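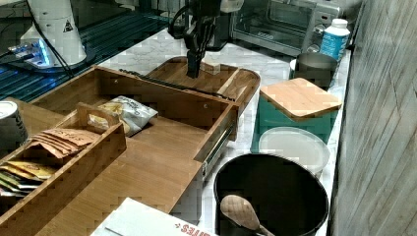

A black gripper over the wooden serving tray, with the tea caddy and the big pot closer in.

Mallport kitchen robot plan heads for an October vote

Sunday, August 7, 2022

I've been following the Mallport shared kitchen's robot arm saga since spring, and we finally have news! The members met this week and got as far as a short list of two, which is further than I expected after the last meeting (that one ran long and ended with everybody arguing over shelf space). They'll vote on the money in October.

The two names still standing are Skarkik and Jekura. Skarkik wants to lease us one arm with a gripper and a service plan thrown in. Jekura would rather sell the whole thing outright, and the buyer handles repairs after the first year. A third outfit, Caron, dropped off the list when its quote came in without any price for the mounting hardware. I felt a little bad for them, but come on, you have to bolt the thing to something.

Hugo Leclerc has been running the numbers, and he walked us through both offers with a spreadsheet I could mostly follow. His big point was that the arm itself takes up only 50 percent of the budget. The rest goes to the mount, spare fingers, cabling, an electrician and training time for the people who will be working next to it. "If we spend it all on the arm, we own a very nice arm that sits in a box," he told me afterward, and I laughed, but he wasn't kidding.

The lease would run six years. That made a few people nervous, me included, and there was a long back-and-forth over what happens if the kitchen moves before then. Skarkik says the lease can move with us for a fee. Hugo wants that fee in writing before anyone signs, and he's asked both companies to put delivery dates in there too.

Then there's the question of what we'd want it to do. The wish list has four jobs on it for now: putting out trays, sorting packets, clearing the counter and wiping down by the sink. The sink is the one that gets people talking. Any arm that works there has to reach past a tall faucet with a long lever handle, and there isn't much room to swing.

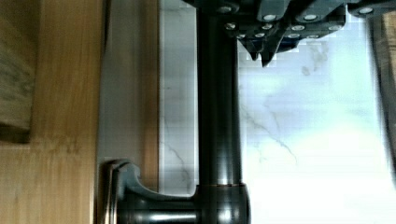
Close quarters at the sink, where the gripper overlaps the top of the dark bronze faucet.

Jekura's answer is a slimmer set of fingers, sold separately (of course). Skarkik suggested we leave the sink off the list for the first year and see how the counter jobs go. I'm leaning that way myself, mostly for the sake of the budget, though I know the closing crew would love to hand off the wiping as soon as possible!

One more money thing: Hugo is asking for a repair fund no matter which way the vote goes, and he wants it kept apart from the regular equipment account. Almost everyone at the meeting seemed fine with that. The revised quotes are due before the vote, and members can read both offers at the front desk until then.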